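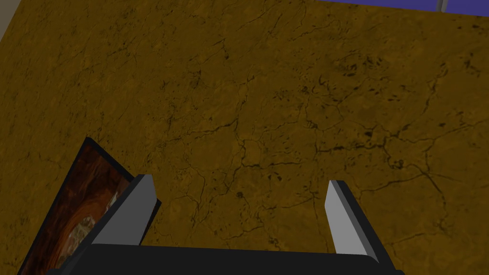 Anneliese Lenz
Maintainer and lead annotator, Kulldale Recall News

Kulldale Recall News

A set of 1000 short news reports on the recall vote that removed the mayor of Illotville, collected from local papers, radio station pages and a couple of very busy neighborhood newsletters. Each report has been read, dated, tagged and matched to the others that cover the same event. I love this material! Local political news is full of odd turns, and when you put nine versions of the same council meeting side by side you start to notice what each newsroom thought was worth a headline.

What's in the download

reports.csv – one row per report, with headline, body text, outlet, hour of publication and event number
events.csv – one row per event, with a one-line summary and the place where it happened
quotes.csv – every direct quotation, with the speaker's role (mayor, council member, petitioner, clerk, resident)
splits/ – two plain text files of report numbers, train.txt with 875 and test.txt with the rest

The split is made by event, so a council meeting that turns up in train never turns up in test. Please keep it that way if you make your own. An early version was split at random and the scores people got from it were far too rosy.
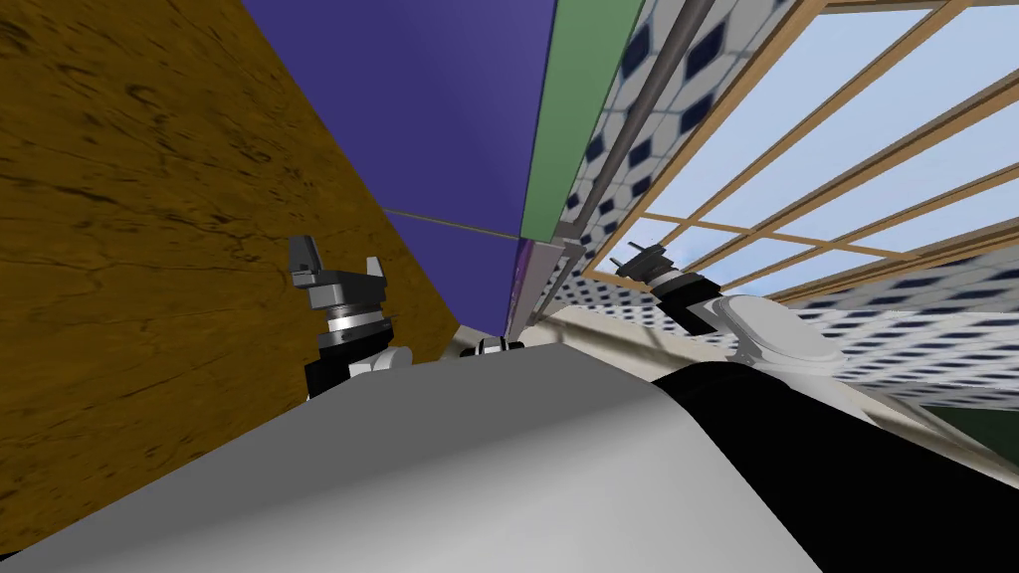

Are the reports complete, or only the opening paragraphs?
Most are complete. Reports from the Harkside edition stop after the fifth paragraph, and these carry the value "short" in the length column.

How the reports were chosen

Lambros Bakalis started the collection in June, when the petition was still going from door to door, and kept it going until the new mayor was sworn in. He saved everything that mentioned the recall in the headline or the first two paragraphs. Opinion columns and letters were left out, though live blogs were kept and cut into single entries (a long job, and he did it beautifully). Where an outlet changed a story after posting it, we kept the first version and the last one, joined by the field revision_of.

That revision field is my favorite part of the whole thing. On the Friday night of the count, one outlet rewrote its lead five times before midnight. You can follow the story going from "too close to call" to a result, and watch a quote from the clerk move up from the bottom to the second line. 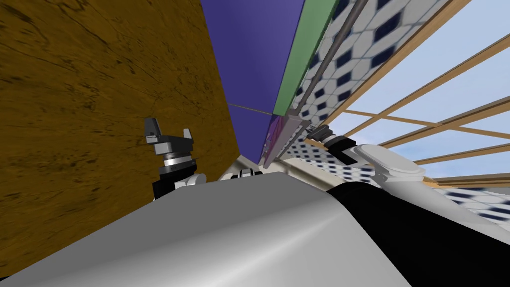

Window and blue-violet panel, simulated view

Tags

Every report has one main tag:

petition – gathering, checking or disputing signatures
council – meetings, motions, walkouts
court – hearings and filings
campaign – rallies, flyers, debates
count – polling day and results

Two of us tagged each report without seeing the other's choice, then talked through the ones where we differed. Campaign and council were the hardest pair to tell apart. Half the council meetings turned into rallies, and one rally was held in the council chamber with the minutes being taken. Those are tagged council, with a note.

Known gaps

Harkside is thin before the petition was certified, as its archive only goes back that far. Radio pages often lack a byline. The hour of publication is the one shown on the page, and one station's clock was clearly wrong all through the campaign. We left its times alone and set time_doubtful to 1.

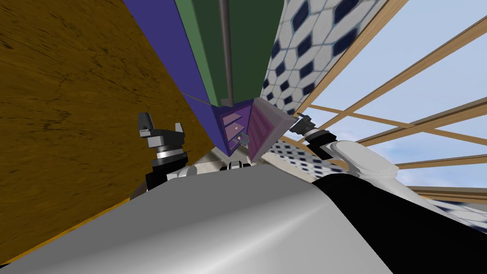

Can I use the set to study which side the papers favored?
It depends on your method. There are no labels for bias or tone, so you would need to add your own, and the outlets differ a lot in how many reports they supply.

Loading

The files are UTF-8 with commas between fields and double quotes around text. Reuter, our small loading script, reads all three tables and joins them on report number. Run it from the top folder, or it won't find the splits.

Corrections are very welcome. Send the report number and the field that looks wrong, and I'll fix it in the next release and put your name in the change log.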